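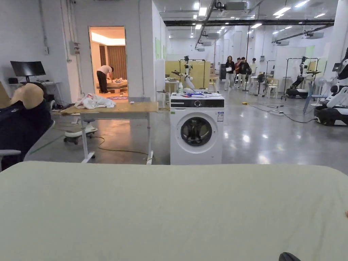 The Nerndale hall, with the laundry station in the center and the bedroom set behind the partition.

The learning system at Nerndale is trained on household tasks, and the people who supply its examples work on a bed. Laundry, tidying and the handling of small objects are all recorded in one large hall, with furnished rooms built into it and robots standing between them. Darari, the company that runs the collection, agreed to an interview with the lead of its recording group, who asked to be identified by role only.

The group's job is narrow. It produces demonstrations: short recordings in which a person carries out one task from start to finish, using a hand-held gripper. The recordings go to a second group, which trains the policy. The two groups share a hall and a task list called Sowa.

"A demonstration is a trajectory plus video plus a sentence," the lead said. "The trajectory is where the gripper went and how wide it was open. The video is what it saw. The sentence is what the operator was asked to do. If one of the three is wrong, the recording gets thrown out, and the other two go with it."

Sowa currently lists 258 tasks. Many differ by only one object or one starting position. Folding a shirt that begins flat and folding a shirt that begins in a heap are separate entries, and the second takes far more recordings. The lead described cloth as the most expensive material in the building.

"A bottle has a pose. You can write it down. A shirt has as many poses as it feels like having. We stopped trying to describe the starting state of a garment in the metadata. We drop it, we record the first image, and that image is the description."

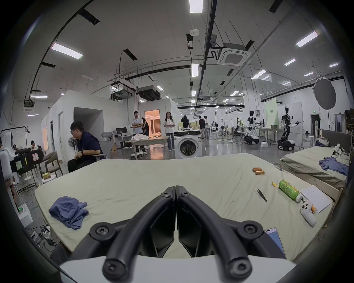
NERNDALE, July

Operators work in shifts of two hours with a break in the middle. A new operator spends the first shift producing nothing that will be kept. The gripper has two fingers and a wide camera, and the most common beginner's error is treating it like a hand.

"People rotate their wrist in ways no arm of ours can follow," the lead said. "The recording looks beautiful. Then we run it through the kinematics check and it fails, because the elbow would have to be inside the table. So we teach them to move a little stiffly. After a few days they do it without thinking, and then the pass rate comes up."

Speed is the other early problem. An operator who moves too fast blurs the video and the tracking drifts. One who moves too slowly produces long stretches in which nothing changes, and the model learns to hesitate. Darari sets a target duration for each task and rejects recordings well outside it in either direction.

The question of clutter came up several times. Cloth tasks are often recorded with unrelated objects lying on the same surface: batteries, tweezers, a bottle, a game controller. The lead confirmed that this is deliberate.

"Our first set was clean. One garment, one sheet. The policy trained on it worked until somebody left a pen on the bed, and then it reached for the pen. We had 778 recordings of folding and every one of them said that whatever is on the sheet is the thing to fold. It's a fair conclusion from the evidence it was given."

That set has been retired. Its replacement, recorded to a new protocol, requires distractor objects in most takes and changes their positions on a schedule. Objects are not chosen for their relation to the task. The sheet under them is left wrinkled for the same reason, and stains are not a ground for replacing it.

The background receives less control than a visitor might expect. People walk through the hall during recording, and the lights stay as they are. Asked whether it would be simpler to screen off each station, the lead disagreed.

"We did screen one off. The model from that station was worse everywhere else. If people are going to walk past it in a home, they should walk past it in the data. The rule is that you don't walk between the operator and the work surface. Behind it, go where you like."
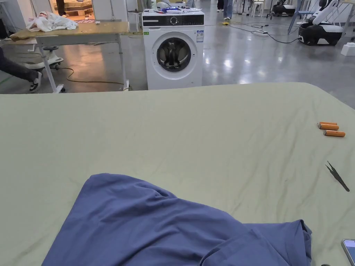
A garment in a typical starting state, with batteries and tweezers left on the sheet.

Review takes nearly as long as recording. Every take is watched once at double speed by someone who did not record it. Automatic checks find tracking loss and dropped video, but they do not find a fold that came undone in the last second, or an operator who steadied the cloth with a free hand. In the most recent batch, 551 takes passed review. The lead declined to say how many had been submitted.

Rejected takes are kept, with a label giving the cause. A small part of them is used by Tutison, the group's internal tool for flagging bad recordings, which was itself trained on reviewers' decisions. It agrees with the reviewers on gross errors and much less well on cloth.

"It's good at telling you the gripper never closed. It's poor at telling you whether a sleeve is tucked in. Our reviewers argue about sleeves too - we had to write a page on what counts as tucked."

Failed grasps are a separate matter. If an operator misses the hem, notices, and picks it up on the second attempt, the take is kept and marked as a recovery. Earlier instructions told operators to stop and restart. The change was made at the request of the training group, whose policy had no idea what to do after a miss.

"It would close on air and carry on folding. Lift, move, release, all with nothing in the fingers. It had never seen anyone fail."

Recoveries cannot be staged. The group tried asking operators to miss on purpose, and the results were easy to spot: the gripper stopped at the same distance from the cloth each time. They are now collected only as they occur, which makes them scarce among experienced operators. New operators are the better source, once they have learned to move within the arm's limits.

The next revision of Sowa adds 5 tasks, all of them involving the transfer of garments between a table and a washing machine. The lead expects the door to cause more trouble than the clothes. Recording starts when the reach limits for the arm have been measured at the new height.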